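Maintenance update from the Plomholm cell team. This thread covers how the simulated twin of the Uka arm is set up and looked after. (1/7)

The twin was rebuilt in November under Haiyan Hao. The previous version had drifted from the physical cell after the base was moved 30 mm toward the operator side. Joint limits, base position and tool offset were all entered again from fresh measurements.

Every change to the cell is made in the twin first. Thomas Cattaneo runs the standard pick routine there 17 times before any new settings are released to the floor. A single missed grasp returns the change to its author. 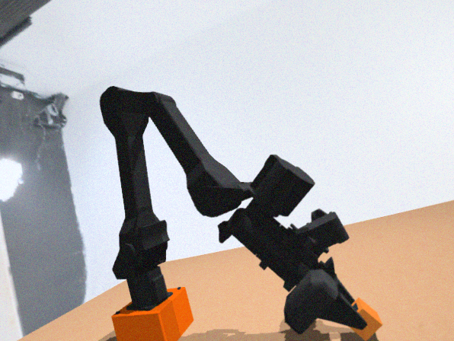

The most frequent cause of a missed grasp is the tool offset. After a finger change, the value must be measured again on the physical arm and copied to the twin the same day. An offset error of 2 mm is enough to fail the routine.

Contact settings are reviewed separately. Mpho Ngubane has lowered the friction value for the fingertips – the earlier figure was too generous and hid weak grips that later appeared on the real machine.

Physical upkeep remains on its present schedule. Base bolts are checked at the start of each shift, and the wrist cable is inspected weekly. Wear at the elbow joint should be reported to Remo Costa, with the joint log attached.

The current settings file is Terklow 3. Earlier files have been withdrawn and should not be loaded on either system. Requests for access go to Celeste Lagos – please include your cell number and shift. (7/7)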